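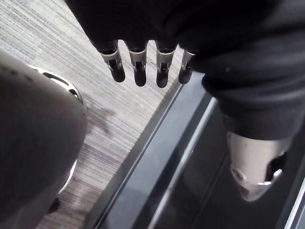
Metal knuckles, black fingertips.

Thread: Is the Droltilard feud real or are we being sold a season two

marzipan_court
Posted March 10, 2021

I have now read all 711 comments under the Adbridge item so the rest of you can keep your eyesight. Summary for the newly arrived: the two leads of Droltilard no longer follow each other, she skipped the cast Zoom, and he posted a black-and-white picture of a lake with the caption "some people." Adbridge says a "source close to the production" confirms they haven't spoken since February.

My position is that this is fake, top to bottom. The trailer drops any minute. When I'm mad at a coworker I don't post a lake.

soupforthree
I would absolutely post a lake.

Also the Zoom thing is being overplayed. There were ten people in that call and three of them had their cameras off. She could've been at the dentist.

old_multiplex
"Source close to the production" at Adbridge means the guy who parks the trailers. They ran the same sentence word for word when Langat was supposedly canceled, and Langat has had two more seasons and a Christmas special with a dog in it.

That said I think this one's real. I watched the finale again and they don't share a shot for the entire dinner. It's all her face, his face, soup, her face. You don't edit a love scene like a hostage swap unless you have to.

marzipan_court
Or the director likes soup.

tuesdaymatinee
The director does like soup, see also everything else Prustine has ever put out. That studio has never met a bowl it wouldn't hold on for eight seconds.

But I'm with multiplex. My theory is billing. She was listed second in season one and the new poster has her first and him in smaller type next to the horse. Men have written whole memoirs over less.

soupforthree
Wait, he's next to the HORSE?

tuesdaymatinee
Next to and slightly behind.
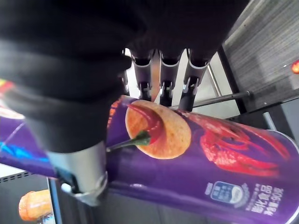

Purple can, one chip and a red chili pepper on the front.

gravelpit88
Can I be the boring one. Neither of these people owes us a friendship. They kissed on a balcony for money and went home. Half of you were in here last year insisting they were secretly married because they both owned a green coat.

marzipan_court
It was the SAME green coat, gravelpit. It had the same button missing. I stand by the coat thread and I would do it again.

old_multiplex
The coat was wardrobe. Prustine sold it in that charity auction for $3,000 to someone who then wore it to a hockey game.

marzipan_court
I'm aware of the auction. I was outbid very early in the auction.

gravelpit88
My point is that every time one of their shows gets renewed there's a feud or a wedding a couple of weeks before, and you all fall down the same stairs. Langat had the "chair throwing." Where's the chair? Has anyone ever produced the chair?

soupforthree
I heard it was more of a stool.

quietcarriage
Longtime lurker, I did extra work on Langat for two days (I'm the left half of the woman at the bus stop, episode four). Never saw a chair get thrown. Did see a grown man cry because the omelet line closed. I wouldn't rule anything out with that crowd but I also wouldn't bet money.

tuesdaymatinee
Which grown man

quietcarriage
I signed a thing.

tuesdaymatinee
Blink if he's next to the horse.

marzipan_court
Okay, update. She's just liked a post from the Droltilard account with him in it. Then unliked it. Then liked it again. I have screenshots of all three stages.

old_multiplex
That's an intern with her password.

gravelpit88
I'm begging you to go outside.

marzipan_court
It's raining and the trailer's out in an hour, allegedly. If they hug in it I want an apology from everyone who said real, starting with multiplex.

old_multiplex
And if it's all her face, his face, soup?

marzipan_court
Then I'll start a new thread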